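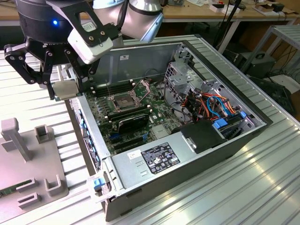

Fig. 1. Gripper, open tower and fixture plate on the grooved table. Note the raised lever at the CPU socket.

Week 6 handout: Reading a kit before you buy it
Robotic Assembly and Disassembly, Catherine MacBrayne

Okay, so last week I promised we'd stop talking about grasp theory and look at something with a price tag. Our example is the Madora Desktop Service Kit, which Flunport sells as a bundle for people who want an arm to take computers apart and put them back together. I've been working with it since February and I have opinions, some of them kind.

Bring this handout to lab. I'll refer to the section numbers.

1. What's in the bundle

You get the multi-fingered gripper, a bracket set for the wrist, a fixture plate with a bag of printed holders, and a one-year license for the task software. You do not get an arm. Read that twice, because the brochure puts an arm on the cover! The bundle is $2,000. The extended support plan is another $2,000 if you want it (we didn't, and I've regretted that exactly once, during the driver update).

The Kalogeropoulos kit is the one people compare it to. It's a parallel-jaw gripper with swappable tips, cheaper, and very good at boxes and blocks. Keep it in mind when we get to section 3.

2. The gripper

The fingers are flat plates on pivot joints, bolted together, and you can see the bolts. I love this. When a finger gets bent (it will, somebody always drives it into a chassis) you undo the bolts, swap the plate and get on with your afternoon. On the last gripper I used you mailed the whole hand back and waited.

For thin, flat parts like the little grey metal piece in Fig. 1, you want a fingertip pinch with both fingers angled down and in. The default grasp in the software is too deep. It tries to wrap the part, and on anything flat that means the tips hit whatever is underneath. Set the approach to "tip only" and cut the closing speed in half before you touch anything else.

3. The workpiece, and why it's harder than it looks

Look at what the arm has to reach around in an ordinary tower. The socket sits down in the board, with memory slots on one side and the graphics card below it. The drive cage has orange, red and blue cables looping around it, and cables are the thing I'd worry about most. A rigid part stays where your model says it is. A cable goes wherever it likes, and the Madora software has no real idea of a cable. It has a "keep-out box" that you draw by hand. Draw it bigger than you think!

Also, an open CPU socket has exposed pins. In our lab the rule is that no motion over an open socket runs above 90 mm/s, and a person has a hand near the stop button the whole time. I don't care how many dry runs you've done.

4. The fixture plate

This is the part I'd buy separately if Flunport would let me. A post, a square holder, U-shaped brackets, all standing up off a flat base so the gripper has somewhere to put things and somewhere to pick them up again. Beginners skip fixtures and then spend three weeks on vision. Please don't.

My one complaint: the manual is 147 pages and the hole spacing for the plate is on none of them. I measured it with calipers. The numbers are on the lab whiteboard, so copy them down before someone wipes it.

5. Would I buy it again?

For teaching, yes. For a repair shop doing the same model of tower all day, I'd try the Kalogeropoulos kit first and spend the difference on custom holders. The folks at Plutetbridge went that way and seem happy with it — though they only do drives and memory, so no sockets.

Before lab

Read sections 2 and 3 again. Then pick one component inside the tower and write half a page on how you'd get it out: where the fingers go, what they might hit on the way in, and where the part gets set down. Sketches are welcome, ugly ones too. Leave the power supply alone for now, we'll do heavy parts in week 8.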